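6. When the wrist tracking drops out

I'm putting this section ahead of calibration on purpose. Of all the faults I've chased on the Surumau booth, the tracking dropout ate the most of my time, and it looks like a software crash when it usually isn't one! The status line goes amber, one wrist vanishes from the viewer, and the arm that copies your motion stops or (much worse) jumps when the wrist comes back.

CAUTION: If the follower arm jumps, hit the red stop first and look at the screen second. Keep everybody out of the arm's reach until you've finished step 5. I got this backward once and bent a finger on the gripper.

6.1 Find the cause

1. Press the stop and leave it in. Everything through step 4 gets done with the arm locked out.

2. Open the log and look for code 253. That one means a marker was lost. Code 80 is a cable fault, so skip to 6.2 if that's what you've got.

3. Check the straps. They should be snug enough that the marker block doesn't rock when you push it with a thumb. Wipe the markers with a dry cloth, no cleaner.

4. Put both hands over the table and do a slow pick with small, familiar stuff. I use an eraser-sized piece and a roll of packing tape. Watch the viewer while you pinch, lift and roll each wrist a little, and keep the printed squares facing up as much as you can.

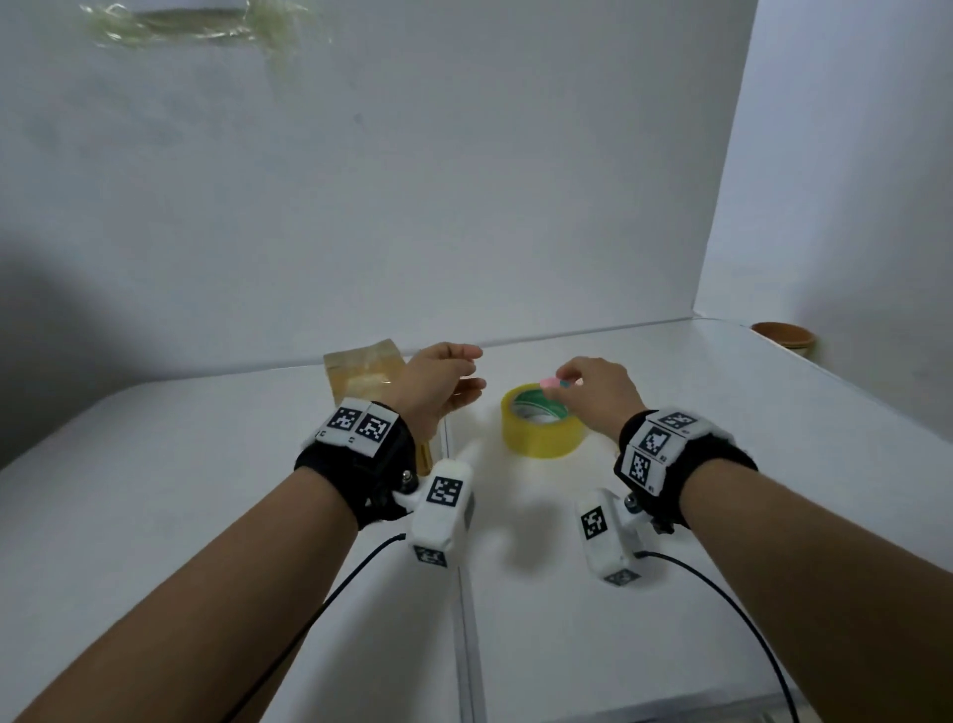
5. If both wrists hold steady for 300 frames, clear the code, step back from the arm and release the stop. Start at the slowest speed. Still dropping out? Press the stop again and go on to 6.2.

6.2 Check the cables

Each housing has a thin black cable that runs back along your forearm. Leave enough slack to bend your elbow all the way, but don't let a loop hang where it can snag.

Unplug at the Besus hub, wait 3 seconds, plug back in. If code 80 comes back on the same side, swap the cables left to right. When the fault moves with the cable, replace the cable. When it stays put, it's the hub port, and Soledad Obi at Bornby handles those.

Note: redo the calibration in section 7 after any cable swap, even if the viewer looks fine.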